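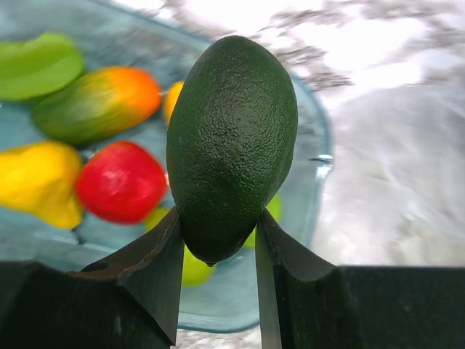
Avocado, with the blue fruit bowl behind it

How do I tell when a green-skinned avocado is ready?

Posted by Pallavi Lodhi in Kitchen & Food
Viewed 2,331 times

I moved in October and the only store near me sells avocados that stay green. The ones I used to buy went almost black when they were ripe, so I never had to think about it. These are dark green with a bumpy skin when I bring them home and dark green with a bumpy skin when I throw them out.

So far I have cut into one that was hard as a potato and one that was brown and stringy all the way to the pit. I squeeze them, but I don't know how soft is soft enough, and I think I'm bruising them by checking every morning.

Two things I would like to know:

How do you check a green one without cutting it?

Does it matter what else is in the bowl? I keep all my fruit together in one plastic bowl on the counter, mangoes included. My sister says mangoes make everything else go off faster. I don't have space for a second bowl, but I could put a few things in the fridge if I knew which ones.

I mostly eat them on toast, one at a time, so I don't need them all ready on the same day.

Rajkumari Rastogi
Member, 1,686 posts

Some kinds of avocado stay green when they ripen, so forget the color and go by feel and by the stem end.

For feel, put the whole fruit in your palm and close your hand around it. Use the flat of your hand and keep your fingertips off it. Fingertips are what leave the brown spots you find later. A ripe one gives a little under even pressure and then stops. If it doesn't give at all, leave it two days before you touch it again. If it gives in one place and not in the others, that is a bruise. If the skin feels like it has come away from what's underneath, it is past eating on toast, though you may get something usable out of the middle.

Check near the stem first. In my kitchen the neck softens before the fat end does, and when both feel the same I cut it.

The little stem nub is useful too, but only once. Push it sideways with your thumb. If it won't move, the fruit isn't ready. If it comes away easily and the spot under it is green or yellowish, cut it that day. Brown under there usually means brown inside. Don't pull it off a hard one to look, the hole dries out and goes dark and then it tells you nothing.

Your sister is right about the mangoes. Ripening mangoes give off ethylene, and so do bananas and apples, and it pushes an avocado along. If your avocados are hard, that's good. Leave them in with the mangoes. When one feels ready, move it to the fridge and it will hold for two or three days, sometimes longer. That also takes care of eating them one at a time. Bring them in from the counter as they soften.

Don't refrigerate a hard one. It will sit there for a week and may never soften evenly.

If you have bell peppers or cucumbers in the same bowl, those are the things I'd move to the fridge. They don't get any better on the counter.

Omprakash Sengar
Member, 114 posts

paper bag with a banana, fold the top over, two days. works every time for me. dont do the microwave thing, it gets soft but it tastes like nothing

Tiziana Grasso
Member, new this month

I agree with most of the first answer. I would add that it helps to buy them at different stages. I take one that already gives a little and two hard ones, and by the time I have eaten the first the next is close.

I can't agree about the nub. I have had plenty that were green underneath and still brown around the pit, especially late in winter. I go by the palm squeeze only.

For the half you don't eat, leave the pit in, rub the cut side with lemon, and press plastic wrap right down on the surface so there's no air under it. It still browns a bit on top by the next day. Scrape that off and the rest is fine.

Pallavi Lodhi

Thank you. I was pinching them with my fingertips, so that explains the spots. I left the current one in with the mangoes and will check the neck tomorrow with my palm. The cucumber has gone in the fridge.

Rajkumari Rastogi

Give it two days if it's still hard tomorrow. And Tiziana has a point about late winter fruit, I've had those too.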